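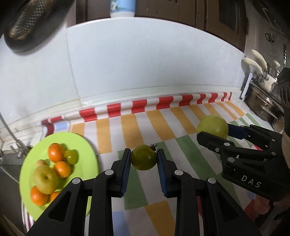 Hậu Huỳnh told me the first week of the Rillarville produce swap would be quiet, and that I should bring a book. I brought the book. I didn't get past page 2!

So, news: the Fimerham Produce Swap is coming back in April, and this time we're opening at 7 in the morning so the early shift can stop by on the way home. We're moving into the old Bùi grocery on the Rillarville side of the bridge (same parking lot, much better roof), and the Trikis bakery next door will have coffee going from the start.

The rules haven't changed. Bring whatever your yard or your balcony gives you, put it on a table, take home something you don't grow. No money, no weighing, no sign-up. Green tomatoes are welcome, and I will personally fight you for them, because I make a relish my whole family hides from.

Last season almost 2,000 bags of fruit and vegetables changed hands, and we have room for 70 tables now, so if you'd like one to yourself just ask at the bakery counter. Seedlings and jars go along the back wall. Please label anything with nuts in it.

Reporters are welcome any time before noon. Ask for me or for Hậu, and come hungry.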